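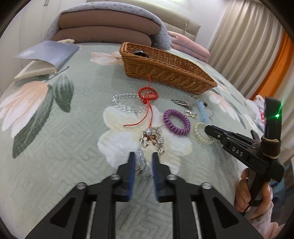

Fig. 1. Small accessories laid out on a quilted bedspread.

Course materials / Home and Textile Care / Handouts
Reading time: 6 min

Handout 4. Sorting and Storing Small Accessories

Prepared by Krystyna Olszewski for the Household Skills course, Skurkville Adult Learning Center. Revised September. Storage section after notes by Krystyna Kaczorowski.

1. Scope

This handout covers bracelets, hair ties, clips and loose charms of the everyday kind. It does not cover fine jewelry, watches or pieces with glued stones, which are treated in Handout 11. Cleaning is mentioned only where it affects storage.

2. Working surface

Work on something soft and pale. A bedspread, a folded towel or a flannel sheet will do. A hard tabletop lets round beads roll, and a dark or busy cloth hides small metal parts.

A quilted surface has one advantage and one drawback. Beads and charms tend to stay where they are put. Fine clasps, however, can settle in the stitched channels and be missed when the cloth is cleared. The spread in Fig. 1 has an embossed maze-like pattern with large printed flowers over it. On a surface of this type, run a flat hand across the whole area at the end of the session, and again after the larger pieces have been lifted. Do not shake the spread out until this is done.

Keep a basket or shallow box at the far edge of the working area. Nothing goes into it until it has been assigned to a group (section 3).

3. Grouping

Sort by construction first and by color second. Sorting by color alone puts elastic, metal and cord in the same compartment, and these age differently.

Group A. Metal chain with charms or beads.
The silver bracelet in Fig. 1 belongs to this group. It carries large crackled clear beads and several charms, one of them in the shape of a flower. Projecting charms catch on cord and on knitted fabric. Store Group A pieces singly, with the charms facing the same way where the chain allows it.

Group B. Knotted cord.
The red bracelet is the reference piece: a tightly wrapped ring closed with a looped bow and knot, with long loose ends. The ends are the part that tangles. Lay them parallel before the piece is moved, and do not cut them to a matching length without checking how the closure works. On a sliding closure, the length of the ends sets how far the ring can open.

Group C. Strung beads.
Small round transparent beads on a continuous strand. Record whether the strand is elastic or non-elastic, as the two are stored differently (section 5). Do not test by pulling hard. A gentle opening with two fingers is enough.

Group D. Spiral-coil hair ties.
Fig. 1 shows a purple one and a translucent pale-yellow one. These are stored loose. Under a steady load the coils flatten, and a coil that has been stretched over a jar or a bottle neck for a season may not close up again.

Group E. Rigid hair hardware.
Metal clips, slides and pins. The silver clip in the figure has long open loops, and open loops pick up cord and fine chain. Keep Group E apart from Groups A and B in all cases.

Group F. Loose trinkets.
Small parts that are not attached to anything, such as the two gold-toned pieces in the figure. Place them in a lidded container at once. The decision to repair, reuse or discard comes later and is not part of sorting.

A translucent strand with a small clasp, such as the pale bluish one in Fig. 1, is not assigned by sight when it is bunched. Open it out first, then decide on the group.

4. Separating overlapped pieces

4.1 Identify the top piece. In Fig. 1 the red ring overlaps the right side of the clear beaded bracelet, so the red ring is lifted first.

4.2 Lift straight up. Dragging a piece sideways draws its neighbors with it — this is the usual way a simple overlap turns into a knot.

4.3 Check for loose ends. A cord end may run under or against a second piece even when the ring itself is free. One red end in the figure runs down to the charm bracelet. Follow each end with the eye over its full length before lifting.

4.4 Hold fine strands by the clasp where possible. The clasp is the stiffest part and gives the most control.

4.5 If a knot has already formed, put the piece down and loosen the knot from its center with a blunt needle. Pulling on the outer strands tightens it. A drop of baby oil helps on plain metal chain. It is not to be used on cord, which stains.

5. Storage

The course kit uses the Sandulik tray, which has 16 compartments and a hinged lid. Any divided tray with smooth walls is acceptable. Felt-lined compartments are suited to Group A and unsuited to Group E, where pin ends snag the lining.

Elastic strands: flat, unstretched, out of sunlight.
Non-elastic strands: flat or hung from a padded hook.
Cord: coiled loosely, ends tucked inside the ring.
Coil ties: one layer deep, nothing on top.
Clips: closed, if the mechanism closes without force.
Trinkets: lidded pot, labeled with the month.

Bathroom storage is not recommended for any group. Damp air dulls plated surfaces and weakens elastic. Kaczorowski suggests a drawer in the bedroom with a strip of anti-tarnish paper under the tray, replaced once a year.

For households with over 50 pieces, the Lanora method (Handout 6) is more practical. It assigns one tray to daily use and a second to everything else, with the trays reviewed at the change of season.

6. Common faults

Sorting directly into the basket. Pieces tangle again within the container, and the session has to be repeated.

Closing a necklace or bracelet after it has been put in the tray. Fasten the clasp first. An open clasp hooks onto adjacent chain.

Threading bracelets onto a hair tie to keep them together. The tie deforms and metal charms cut into its surface.

Mixed labels. Use either the group letter or the name of the material. Do not use both in one tray.

7. Practical task

Lay out the contents of one drawer or dish on a pale cloth. Assign each piece to Groups A to F, separate overlaps according to section 4, and transfer the pieces to a tray. Note any piece that could not be assigned and bring it to the next session in a closed bag. Students in the Rutkowska room should collect trays from the cabinet before class starts.

Reading for next session: Handout 5, Clasps and Closures, sections 1 and 2.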